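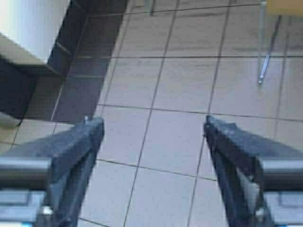 The **Tirnora Open Day** is a yearly public demonstration of household robots held by Sirkska, a small firm that builds gripper arms and the software that runs them. It takes place in February at the company's workshop in Tirnora, and is best known locally for its length, its biscuits, and the patience it asks of its audience. The main event is the floor session, in which an arm is guided low over ordinary flooring and furniture while visitors follow along on a screen fed by a camera at the wrist. The view consists largely of two dark blue fingers held apart over pale square tiles, with a chrome chair leg for company. Regular visitors consider this the high point of the day.

## Background

Sirkska was started by Glenys Wynne, who had previously repaired commercial dishwashers and has said that the change was smaller than people think. The first open day was meant as a single afternoon for suppliers. A notice in a parish newsletter gave the impression that lunch would be served, and 154 people came. Lunch was not served. Many of them returned the following year anyway, and the firm took this as a sign of public interest in robotics.

Admission has always been free. Attendance is limited to 500, a figure set by the building's fire certificate and not yet troubled by demand.

## Format

The day opens with a talk by Huw Mathias, the firm's head of testing, entitled "What It Can Pick Up." A shorter talk, "What It Can't," was added after questions from the floor ran past closing time. The second talk is now the longer of the two.

The floor session follows. An operator steers the arm by hand controls, bringing the open gripper down toward an object, closing it, lifting, and setting the object down somewhere else. Each attempt is recorded, including the failures, and the recordings are later used to train the arm to do the same work alone. Visitors over the age of 12 may take a turn. Most overshoot. Wynne tells them that the overshoots are useful, and the operators have learned to agree with her.

Objects used in past sessions include:

- a rolled pair of socks
- a plastic measuring cup
- a television remote, retired after the battery cover was lost
- a lemon

The lemon has its own following. Mathias has asked that it not be given a name - a request that came too late.

## The Mujić Trial

The best-known part of the program is the Mujić Trial, named after the upholstery shop that donated the first prize, a footstool. Entrants use the arm to clear a set of small items from the floor without touching any furniture. The record stands at 123 seconds. It was set by a retired piano tuner who declined an interview and left before the prize was handed over. The footstool is still in the workshop, where it serves as an obstacle.

Bolell, a rival firm in the next valley, entered a team of two engineers one year. They finished ninth. Bolell has since started an open day of its own, on the same weekend.

## Reception

Opinion is divided. A review in a regional business bulletin, dated 04/11/2021, called the floor session "absorbing, in the manner of watching somebody else park." Sirkska printed the first word on its posters. Teachers have been kinder, and several schools now bring older pupils, who tend to be better at the controls than the staff.

The most common complaint concerns the screen, which some visitors find too soft to judge distances by. Mathias has replied that the operators work from the same view and manage well enough. A sharper picture has been promised in the next version of the arm, along with quieter motors and a second coat hook for the entrance hall. The coat hook has been delivered.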